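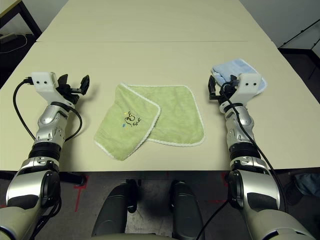

Ronja Halvorsen asked the question that stayed with the group all morning: how does a hospital of this size manage without a laundry of its own? The answer was given on arrival at the Moen plant, where the regional textile service for Sirham and Nestdale opened its doors to visitors in May.

Morning program

The delegation was received by Gunvor Dahlgren, who outlined the history of the service. The plant handles linen for 2,512 beds across two districts. Soiled items arrive on one side of the building and leave on the other — the two halves share no staff entrance.

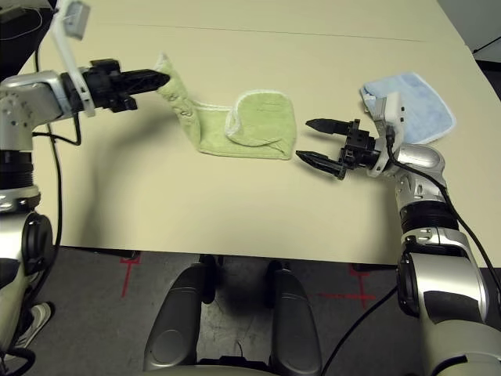 Sorting begins at 5 a.m. and is completed before the first delivery trucks depart. Eilif Aasen explained that wards order against a fixed daily allowance, reviewed twice a year. Items that fail inspection are mended on site or cut down for cleaning cloths. Almost 200 pieces are withdrawn in this way each week.

Discussion and remarks

Members asked about water use, the cost of pressing, and the handling of patients' own clothing. Satish Menon replied that personal garments are washed in separate net bags at 90 minutes per cycle. Lost property remains a concern, and the Masel ward has begun a trial of sewn-in name labels.

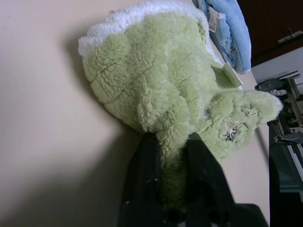
Next visit

The autumn visit will be to the central kitchen in Nestdale. Places are limited and should be requested through the district office.

Search this site Enter keyword Go

Related items
Visit to the Sirham pharmacy store
Linen allowances: revised guidance for wards
Notes from the Masel ward open day

Contact the district office | Copyright Sirham and Nestdale Health District | Back to top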